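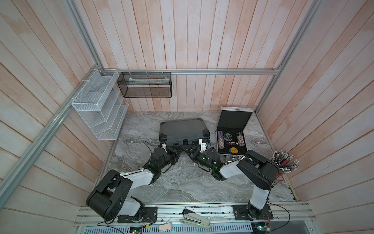 工单编号：1056
标题：家庭聚餐菜单页人数改了,采购清单没有跟着变
提交人：Carys Gough
处理人：Lavanya Thampi
产品：Levalden 聚餐计划（网页版和手机版）
优先级：普通
状态：已解决

问题描述

我用 Levalden 给公公的七十岁生日排菜单,来的是两边的老人、几个孩子和隔壁一家。最早按 7 个人建的聚餐,后来亲戚陆续说要带家属,我把人数改成了 50。菜单页顶部显示 50 人,每道菜下面的份数也对,可是采购清单里的牛肉、土豆、奶油还是 7 个人的量。

已经试过的办法：
退出账号重新登录,没有变化。
在手机上打开同一份聚餐,清单一样是旧的。
删掉烤蔬菜再加回来,烤蔬菜的用量变对了,其他菜没变。

我不想把所有菜删了重加,里面有我婆婆写的备注,比如鱼要提前一晚腌,蛋糕里的糖减三分之一。请问有没有别的办法。

处理记录

Lavanya Thampi：
您好,工单收到。请确认两件事：一、采购清单右上角有没有一个小锁图标；二、这份聚餐是新建的,还是从以前的聚餐复制过来的。

Carys Gough：
有锁,灰色的,我一直以为是说别人看不到。聚餐是从去年 7 月的烧烤复制的,改了名字和菜。

Lavanya Thampi：
明白了。锁图标表示清单已锁定,锁定后改人数不会重新计算用量,新加的菜除外,所以烤蔬菜是对的。您去年烧烤的清单锁过,复制时锁定状态一起带了过来。请按下面的顺序操作：
1. 打开采购清单,点锁图标,选“解除锁定”。
2. 回到菜单页,把人数改成 49,保存,再改回 50,保存。
3. 重新打开采购清单,下拉刷新一次。
备注存在菜谱里,不受影响。

Carys Gough：
照做了。牛肉、土豆、奶油都更新了,备注也在。还有两个地方不对：生日蛋糕的面粉还是原来的数,另外清单里多了一行“Griltska 腌料 331 克”,菜单里没有哪道菜用这个。

Lavanya Thampi：
蛋糕的面粉：请打开蛋糕那道菜,看“按人数缩放”是否关闭。烘焙类菜谱默认关闭,因为模具大小是固定的。50 个人建议不要直接缩放,把“份数”从 1 个改成您打算烤的个数,面粉、鸡蛋和巧克力会按个数相乘。
腌料：这一行是去年烧烤里手动添加的,没有关联到任何菜,复制时保留了下来。向左滑可以删除,网页版点行尾的叉。

Carys Gough：
蛋糕改成了 3 个,面粉对了。腌料删掉了,在手机上删的,过一会儿网页上又出现了。

Lavanya Thampi：
请问您家里是否有别人也打开着这份清单？旧版手机应用离线时会把本地的行重新上传。

Carys Gough：
我丈夫的平板上开着,他负责买饮料。版本是很久以前装的,应用商店里提示有更新。

Lavanya Thampi：
请先在平板上更新应用,联网打开一次清单,等同步图标消失,再删除那一行。顺序反过来的话可能还会出现。

Carys Gough：
平板更新完,腌料删了,隔了一晚上再看没有回来。三台设备的清单一致。另外问一句,清单能不能按店分开？肉我们在 Bustos 买,其余的去超市。

Lavanya Thampi：
可以。在清单里长按任意一行,选“分组”,新建一个名为 Bustos 的组,把肉类移进去。分组可以单独打印,也可以单独分享给一个人。

Carys Gough：
分好了,肉那一组已经发给我爸。可以关闭工单。

关闭备注（1月11日 星期日）

原因：复制聚餐时沿用了清单锁定状态；未关联菜谱的手动条目一并复制；旧版应用离线条目重复上传。
处理：解除锁定,重新保存人数,更新平板应用后删除多余条目。
后续：已向开发组提交建议,复制聚餐时询问是否保留锁定和手动条目。帮助页“采购清单”一节补充锁图标的说明。
相关工单：Protura 厨房秤导入后单位显示为盎司,与本单无关,另行处理。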